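Umow arm cell: setup and upkeep notes

Maintained by Peadar Costello. Corrections go to Fraser Strachan, who keeps the wiring sheet.

Scope
These notes cover the single-arm sorting cell at Pralludstead: power-up, gripper checks and cable routing. The task code lives in the Pollock repository and has its own README.

Power-up order
1. Arm controller first. Wait for the brakes to release before touching the laptop.
2. Laptop on its own adapter, then the gripper supply.
3. Handheld transmitter last. It must be off its charger before any motion is commanded.
4. Start the Clumutora service and confirm that the joint readings update.

If the service reports a stale joint, restart the service and leave the arm powered. Cycling the controller loses the stored home position, and rehoming takes roughly 16 minutes. 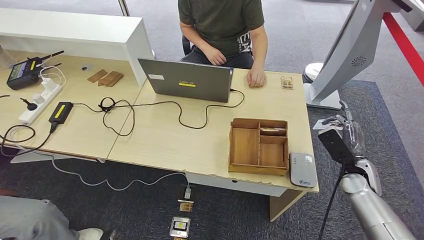 The gripper is checked every 8 hours of run time. Close the fingers with no load and compare the reported gap with the last entry in the log. A drift of more than 2 mm means the finger screws have backed out. Tighten them by hand, run the zeroing script and repeat the check. Do not zero with a part between the fingers — the script accepts it and every later grasp is offset.

Cables
Leave slack at each arm joint and move the arm through its full range after any change. Anything that pulls tight at the wrist has to be rerouted before the next run. Floor cables go outside the reach of the base. Replace a cable with damaged insulation; tape is not a repair.

Work pieces
Compartment layouts are stored per task. Load the matching file before starting, or the place positions will be wrong.

Known issues
— The gripper driver drops its connection if the laptop sleeps. Sleep is disabled in the cell profile but not in a fresh install.
— Log timestamps were two hours off before the February update. Older files have not been corrected.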